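Ziseleo推出“桌上篮”编织收纳系列，二月起在门店与网店发售

Ellon讯，二月。家居用品公司Ziseleo今天宣布，新的编织收纳系列“桌上篮”正式上市。这个系列有4种尺寸，都是长方形，都没有盖子，适合放在餐桌、书桌、玄关柜和厨房台面上使用。系列由Ziseleo与编织工坊Distwood共同开发，设计工作由设计师Ragnvald Bråten负责。

Ziseleo的创办人Fergus Moncrieff表示：“我们以前卖过很多箱子和盒子，质量都不错，可是顾客买回家以后，常常把它们放到柜子最上面，一年打开两次。我们想做一件每天都会用手碰到的东西。篮子很老，每个国家的人都认识它，不需要说明书。”

从家庭访问开始

在开始设计以前，Ziseleo请247个家庭填写了一份问卷，问题很简单：您家里的桌子上，晚上九点的时候有什么？回答写得很认真，有些家庭写了整整一页。经常出现的东西有钥匙、信件、充电线、眼镜、没吃完的药、孩子的蜡笔、超市收据，还有等着缝回去的扣子。有一位住在Ellon郊外的顾客写道，她家的餐桌有一半从来没有用来吃饭。

Ragnvald Bråten后来去其中几个家庭做了访问。他发现多数人并不缺少收纳用品，他们缺少的是一个可以很快把东西放进去、又能很快看见的地方。带盖子的盒子要用两只手打开，抽屉要先拉出来，所以人们还是把东西放在桌面上。因为这个原因，新系列从第一张草图开始就没有盖子。

“我在一户人家坐了一个下午，”Bråten说，“主人一共四次找她的剪刀，四次都是在报纸下面找到的。我回来以后，把原来画的有盖子的方案全部放弃了。”

关于尺寸

最小的一款叫“信件”，宽度按照普通信封来决定，信封可以平放，也可以斜着立起来。第二款叫“早餐”，可以放面包、果酱和餐巾，从厨房一次拿到餐桌上。第三款叫“毛线”，名字来自Distwood的一位编织师傅，她在试用期间一直用它放自己的毛线和针。最大的一款叫“周末”，适合放叠好的毛巾、薄毯子或者几本杂志。

四款篮子可以一个套一个放在一起。不使用的时候，全套只占最大一款的位置。Ziseleo建议顾客先买一款中等大小的，用一段时间以后再决定需不需要别的尺寸。公司知道这个建议对销售没有很大帮助，但是希望顾客家里的东西不要因为买了收纳用品反而变得更多。

编织与边缘

Distwood在这个系列的编织上花了很长时间。工坊先后做了7个版本的样品，前面几个版本的边缘太细，拿起来的时候会压手指，而且用了几个星期以后形状有一点歪。后来工坊决定把篮口的边加粗，用几股材料扭在一起，像绳子一样绕篮口一周。这样做以后，篮子从任何一边都可以拿，不需要另外加把手。

篮底和篮壁的编法也不一样。篮底织得比较密，这样小东西不容易掉出去，放在里面也比较平稳。篮壁留有细小的空隙，空气可以通过，整个篮子也轻一些。Bråten认为，这些空隙对房间的感觉也有好处。“一个完全封闭的盒子放在白色桌子上，看起来很重，”他说，“篮子让一点桌子的颜色透过来，眼睛会觉得舒服。”

颜色方面，这个系列只有一种，就是温暖的蜜黄色。开发期间，团队也讨论过灰色和深棕色，最后都没有采用。Moncrieff说，他每天早上经过样品架的时候，总是先去拿黄色的那一个，他的同事们也是这样，所以决定并不困难。

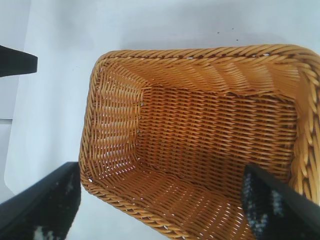 由于每一只篮子都由人手完成收边，同一款的两只篮子之间会有很小的差别，例如编织的松紧，或者颜色的深浅。Ziseleo请顾客理解，这不属于质量问题。如果收到的篮子放在平的桌面上会摇动，或者边缘有松开的地方，顾客可以联系门店更换。

日常使用与清洁

平时只需要用干的软布擦一擦，缝隙里的灰尘可以用小刷子刷出来，旧的油漆刷子也很好用。如果沾上了果酱或者茶水，请用拧干的湿布轻轻擦，然后放在通风的地方晾干。请不要把篮子放进洗碗机，也不要长时间放在暖气上面。放水果的时候，建议在下面铺一块布。

Ziseleo在每只篮子里附上一张小卡片，卡片的正面是清洁方法，背面是空白的。公司希望顾客在背面写下这只篮子是用来放什么的。问卷里有好几个家庭提到，家里的收纳用品用到后来什么都放，大家就不记得东西应该在哪里了。

Sjöberg咖啡馆的试用

上市以前，Ellon的Sjöberg咖啡馆试用了“早餐”和“信件”两款。咖啡馆用“早餐”在桌上送面包，用“信件”放糖包和木勺。店里的工作人员反映，原来的金属托盘放到桌上声音很大，换成篮子以后，早上的店里安静了很多。他们也提出了一个意见：最初的样品稍微高了一点，客人坐着的时候不容易看见里面的东西。Distwood接受了这个意见，正式产品的高度已经降低。

Sjöberg咖啡馆将在每个星期一上午继续使用这个系列，欢迎想先看一看实物的顾客到店里喝咖啡，也可以把篮子拿在手上试一试。

发售信息

“桌上篮”系列二月起在Ziseleo的Ellon门店和公司网店发售，四款可以分开购买，也可以成套购买。成套的顾客会得到一块棉布衬垫，尺寸与“早餐”相同。网店订单在72小时以内发出，包装全部使用纸张，不使用塑料泡沫。第一批产品数量有限，卖完以后需要等待Distwood完成下一批。

门店在发售期间设有一张长桌，顾客可以把自己包里的东西拿出来，放进不同尺寸的篮子里比较。需要帮助的时候，请告诉店员您家里桌子的大小，以及最常放在上面的东西。

关于Ziseleo

Ziseleo是一家位于Ellon的家居用品公司，由Fergus Moncrieff创办，主要产品是收纳用品、厨房用布和小型家具。公司与规模较小的工坊长期合作，每年推出的新系列不多。

关于Distwood

Distwood是一家编织工坊，制作篮子、托盘和椅面，也接受旧篮子的修理。“桌上篮”是Distwood与Ziseleo的第一次合作。

媒体如需要样品、采访安排或者更多资料，请与Ziseleo门店的新闻联系人联络。Ragnvald Bråten可以接受英语和挪威语的采访，中文采访请提前告知，公司会安排翻译。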